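Unit 4 Handout: Solid Blocks as Reference Objects
Workshop Practice and Measurement, Hasley Building

Scope

This handout covers the selection, preparation and checking of small blocks used as reference objects in the bench exercises. It replaces the sheet issued in August. Read it with the Unit 3 notes on surface finish, which are assumed here and not repeated.

A reference object is any item whose size, shape and colour are known well enough that other readings can be judged against it. Gauge blocks do this job for length. For the exercises in this unit the requirement is looser, and a plain coloured cube is sufficient provided its condition is recorded before use.

4.1 Geometry

An ideal cube has six faces, twelve edges and eight corners. In practice the edges of a moulded or finished block are rounded. The size of this rounding matters in two cases.

First, when the block is measured with calipers, the jaws must bear on the flat part of the face. A jaw placed over a rounded edge will give a low reading. Place the jaws near the middle of the face, close them lightly, and take the reading square to the face.

Second, when the block is tilted, the line between two neighbouring faces is no longer sharp. It shows as a narrow band of changing brightness. Students who mark the edge by eye should mark the centre of this band and say in the log that they have done so.

4.2 Colour and background

Saturated colours against a plain, pale background give the clearest outline. Red on white is the usual choice on the Komen benches. The finish should be matte or close to it. A gloss face picks up a bright patch from the overhead lights, and within that patch the colour reads as white or near white.

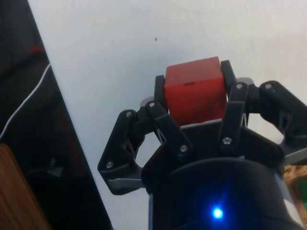 The brightness of a face depends on its angle to the light. Two faces of the same block, seen together, will usually differ in brightness although their colour is the same. Do not treat this as a fault in the block. Record the hue separately from the brightness, using the columns provided on the Anex log sheet.

Keep the background free of tape, pencil marks and shadows where possible. Set the lamp at 60 degrees to the bench top for the first set of readings and at 30 degrees for the second. Leave the block where it is between sets and move only the lamp.

4.3 Surface features

Before a block is used, inspect all six faces under the bench lamp and log any of the following:

seams or slits
dents and flattened corners
scratches long enough to catch a fingernail
ink, adhesive or other residue

A seam or slit is acceptable if it is logged. It can be useful, as it identifies one face among six that would otherwise look alike. Sketch its position relative to the nearest edge and use that face as face A in all later tables. If no face has a mark, label face A with a small pencil dot near one corner.

4.4 Holding

A block held by two opposite faces is constrained in one direction by contact force and in the others by friction only. It can still rotate about the line joining the two contacts. The further that line is from the centre of mass, the greater the turning effect of the block's own weight. Contact near a corner also reduces the bearing area and raises the local pressure, so a soft block may deform slightly.

For caliper work, rest the block on the bench plate. For angle work, use the Triệu clamp with both pads flat on the faces and tighten it until the block no longer slides under light finger pressure.

4.5 Log entries

Each entry needs the block number, the face, the lamp angle, three caliper readings and their mean. Blocks 609 and 626 are kept for the assessed exercise and must not be used for practice. Give readings in millimetres to one decimal place. Cross out errors with a single line so the original figure can still be read.

Reading for next class: Unit 5, sections 5.1 and 5.2. Bring the completed log sheet and your own calipers if you have them.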